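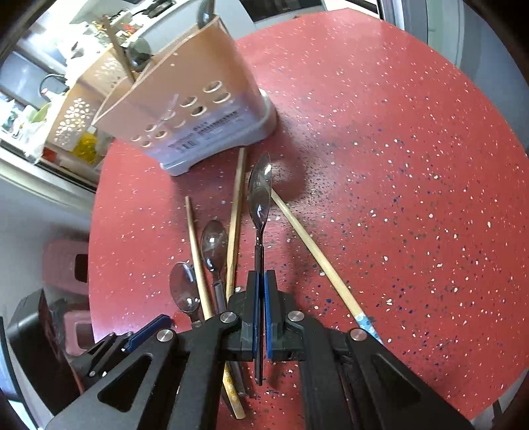

Dilwyn Mostyn wants to know whether a policy trained only on hand-held gripper demos really beats one trained by teleop, or if the Skelow result is just more data.

Gidow
Bit of both, I think. I reran it with 70 demos on each side and the hand-held set still came out ahead on spoons. Chopsticks were a wash - too thin, and mine kept rolling. Try 5 seeds before you trust any of it, I only did 2.

Flondau
more data

Hashmi
Check the appendix. They matched demo counts there but not hours, and teleop is slow, so I'd want to see it both ways.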